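Small Tables, Shared Supplies: A Conversation with the Rimholm Workroom Office
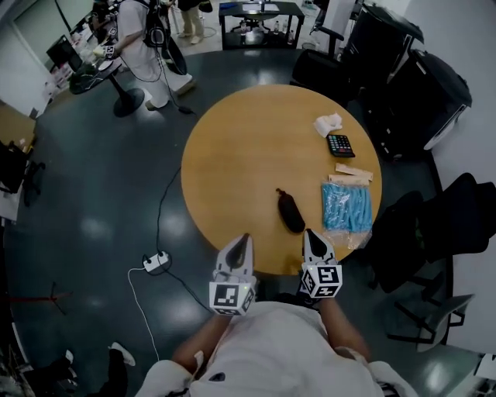

One of the round tables in the Rimholm workroom, with a calculator and supplies on the top.

When the Rimholm center moved its daily activities into a single large workroom in December, the long benches from the former building in Embridge did not come along. In their place are round wooden tables with light tops, spread across a dark, glossy floor. The center's facilities coordinator, who asked to be identified by position only, met with us on a Tuesday to discuss the change.

"The benches encouraged people to spread out," the coordinator said. "Whatever you left at the far end stayed there for a month. On a round table everything is within reach, and you see it every time you sit down."

The tables are used for sorting, for packing small orders and for routine paperwork. Their contents vary with the hour. A soft black pouch may share the surface with a calculator, a clear plastic bag of light blue disposables and a tissue that has yet to find its way to the trash. The coordinator does not regard this as disorder.

"A table in use should look like a table in use," the coordinator said. "Our rule applies at the end of the day. Pouches go back to the shelf, bags are closed and returned to the supply cabinet, and the top is wiped down."

The supply cabinet is managed under a system known in the building as Ban, introduced at the sister site in Rarnden. Each item has a fixed shelf and a card showing when it should be reordered. The first inventory listed 2,108 articles, of which 567 were duplicates or had no assigned place. Disposable items are now kept in packs of up to 100.

"Calculators were the surprise," the coordinator said. "We had 17 of them and people were still asking for more – they were all in drawers."

Asked about remaining difficulties, the coordinator pointed to the floor. Power still reaches some work areas by way of cables and power strips laid across it, and the glossy finish shows every mark. Additional outlets have been requested from the building's owner, and a schedule is expected after the next review.

The tables themselves will stay. Rarnden has asked for the supplier's details and intends to replace its own benches in stages, beginning with the packing area.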